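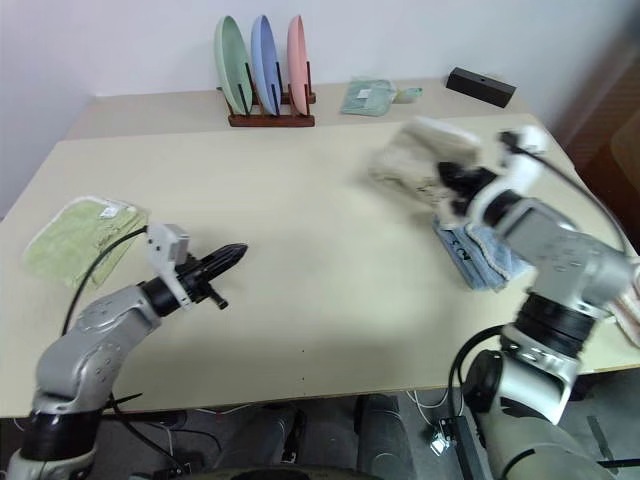
Plates in a wooden rack, with a folded towel on the nearer table.

Care Labels Should State Drying Time
Aarti Bhardwaj

A textile care label gives a maximum wash temperature, a bleach instruction and an ironing limit. It says nothing on how long the item takes to dry. For households without a dryer, drying time decides how many towels they need to own, and it should be printed beside the fiber content.

I weighed and line-dried 20 household cloths in November, indoors, with the windows shut. A flat-weave kitchen towel from Pernel reached its starting weight in 8 hours. A Duridier bath towel of nearly the same area took more than 84. Both labels read "line dry." The instruction is correct in each case and useless for comparing the two.

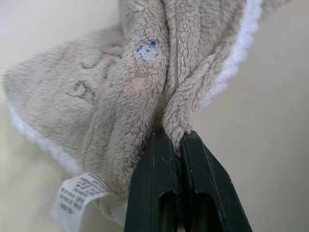

Fabric weight, given in grams per square meter, is the figure sellers prefer. The Duridier towel is listed at 412. Weight alone is a poor guide, as it ignores pile height and how tightly the fibers are packed. A dense, shaggy pile like the one on this beige fleece, with its small clumped tufts, has a surface that a single weight figure does not describe. Two fabrics of equal weight can differ widely on the line.

The usual objection is that room conditions vary. They do, and a stated test condition handles that. Paint cans already carry a drying time at a given temperature and humidity, and buyers adjust for their own rooms. A towel label could carry the same line in the same small type.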